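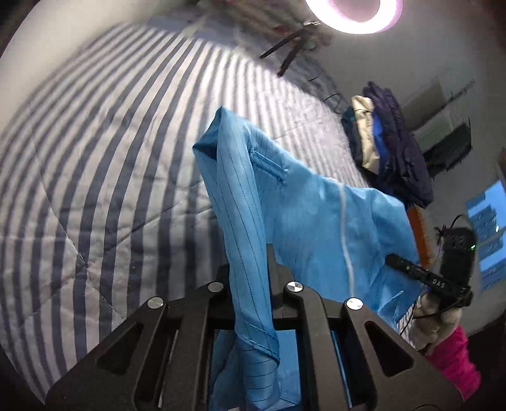 Salud auditiva · Preguntas frecuentes

Me escribís mucho con dudas sobre los oídos, así que he juntado aquí las que más se repiten. Yo llevo audífonos desde los 55 y contesto desde mi experiencia — para un diagnóstico, al otorrino.

¿Cómo supe que estaba perdiendo oído?
Por la tele, como casi todo el mundo. En casa me pedían que la bajara y yo juraba que estaba bajita. También me pasaba en los restaurantes: oía voces, pero no pillaba las palabras.

¿Puedo limpiarme con bastoncillos?
¡No, por favor! Empujan la cera hacia dentro. Yo me seco la oreja por fuera con la toalla y ya está. Si noto tapón, pido cita en el centro de salud.

¿Duele la audiometría?
Nada de nada. Te ponen unos cascos, te sientas en una cabina y avisas cuando oyes el pitido. A mí me la hicieron en Kemero y lo peor fue aguantarme la tos.

¿Cuánto se tarda en acostumbrarse a los audífonos?
Cada persona es un mundo. Los primeros días me molestaba hasta el ruido de los cubiertos, y el grifo parecía una catarata. Empecé poniéndomelos un rato en casa, luego para salir a comprar, y en noviembre ya los llevaba todo el día.

¿Y si me pitan?
Muchas veces es que no están bien colocados, o que hay cera. Si sigue, vuelve a tu audioprotesista para que revise el ajuste (no te dé apuro, yo volví unas cuantas veces).

¿Duermes con ellos?
No, los dejo en su cajita, abierta y lejos del baño por la humedad.

¿Cuándo hay que ir corriendo al médico?
Si pierdes oído de golpe, aunque sea de un solo lado y no te duela. Eso es una urgencia, no esperes al lunes ni a nada — ve ese mismo día.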